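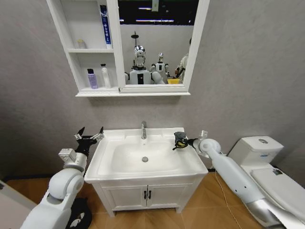
**geumok_ha:** I'd put the tall things on the top shelf only if the shelf is deep enough for them to stand well back. In ours everything tall went up there first and it came down into the basin whenever the mirror got bumped.

**fmandagi (thread starter):** Thanks, good to have a first opinion before I'd even typed the question out.

So, the question. Small bathroom, gray walls, white vanity with two doors, white mirror cabinet above it. The open shelves are on the left of the mirror, one over the other. At the moment there are two bottles on each shelf. Upstairs a small translucent one and a tall blue and white one, downstairs a purple one with a dark cap and a white pump bottle. The rest of what we own is in a bag on the hall floor because we moved in on Wednesday.

I have 3 things to decide:

1. What stays on the open shelves and what goes in the vanity.
2. Whether the pump bottle belongs on the shelf or down on the sink rim.
3. Whether to raise the cabinet. My wife thinks it's fine. I'm not sure.

There are two of us plus a kid who is 7.

Fikri

**hurkton_plumb:** Number 2 is easy. Pump goes on the rim, at the back, next to the faucet. You use it with wet hands. If it lives on a shelf you reach up with wet hands every time and water runs down your sleeve and onto the shelf.

**tilegrout:** Disagree. I spent years wiping the ring that forms under a soap pump on a ceramic rim. On a shelf it's dry underneath and you wipe it once a month. Press it where it stands, bring the hand down, done.

**hurkton_plumb:** You get a ring on the shelf too. It just takes longer for you to see it. And on a painted shelf it lifts the finish, where on ceramic you scrub it off.

**tilegrout:** Not in my house.

**geumok_ha:** You can both have your way with a small dish under it. I use a saucer.

Fikri, who uses the pump most? If it's the seven-year-old then the shelf is out. Mine couldn't reach the lower shelf without climbing on the rim of the basin, and you don't want that.

**fmandagi:** The kid, mostly. And no, she can't reach it. She's been calling one of us every time. Rim it is, with a dish. I have a soap dish from the old place somewhere in the bag.

**oldcopper:** Before you start on the cabinet, what is it hung on? If it's a rail, you can take it off and put it back in ten minutes and raising it means two new holes. If it's screwed straight through the back into the wall you'll have old holes to fill, and on a gray textured wall the patches will show unless you have the same paint. Did they leave you any?

**fmandagi:** No paint left behind that I've found. I'll look at the fixing tonight. I believe it's the Bilov cabinet, the seller mentioned the name, but there's no label that I've seen.

**oldcopper:** If it's a Bilov then mine was on a rail. Empty it before you lift it. Two people, one on each end, straight up and then toward you. The mirror side is a lot heavier than the shelf side and it will swing if you're alone.

**geumok_ha:** I wouldn't raise it at all. People set these for the tallest person in the house and then the kid brushes her teeth facing a blank wall. Stand her at the basin and see if she's in the mirror. If she is, leave it.

**prerkdale_dan:** Have to go the other way on this one. I'm tall and lived for two years with a cabinet that cut my head off. Had to bend to shave. A kid can have a step stool. I can't have shorter legs. Measure where your eyes are and put the middle of the glass there.

**geumok_ha:** A step stool in a small bathroom is something to trip over at 2 in the morning.

**prerkdale_dan:** It goes under the vanity if the legs are tall enough.

**fmandagi:** They're not. The cabinet has feet but they're short, it's close to the floor. I might get a sponge under there. I'm 197 cm, for the record, so Dan's point is taken. My wife is not, and she does her makeup there.

**prerkdale_dan:** Then you're outvoted. Hang a separate shaving mirror on another wall.

**tilegrout:** On the vanity: don't just throw the bag in behind the doors. There's a drain pipe and a trap in the middle and everything ends up around it. Get two narrow bins that fit left and right of the pipe. Daily things in the one on the side you open most. I've got bins from Correia and they've held up, but any bin with straight sides will do. Measure with the doors open, the hinges steal more room than you'd expect.

**hurkton_plumb:** Agree with tilegrout for once. And leave the shutoff valves where you can get a hand on them. I've had to empty whole cabinets onto people's floors to get to a valve with water coming out.

Also no bleach or drain cleaner down there with a child in the house, unless you put a catch on the doors. Two bar handles side by side are easy, there's a strap lock that goes around both.

**fmandagi:** The handles are right next to each other so the strap should work. Ordering one.

Update, same evening. It's on a rail. I took oldcopper's advice and didn't try it alone, then we stood the kid at the basin as Geum-ok said. She can see herself from the nose up. My wife says that settles it and the cabinet stays.

Pump is on the rim. The tall blue one stays on the upper shelf, pushed back. The purple one has moved into the vanity with the spare soap and the rest of the bag.

**tilegrout:** Check under that pump in February.

**oldcopper:** While it's still hanging where it is, tighten the rail screws. Mine had worked loose on the mirror end.

**fmandagi:** Will do that Saturday. Does the whole thing have to come off to reach them?

**oldcopper:** Yes. Two people.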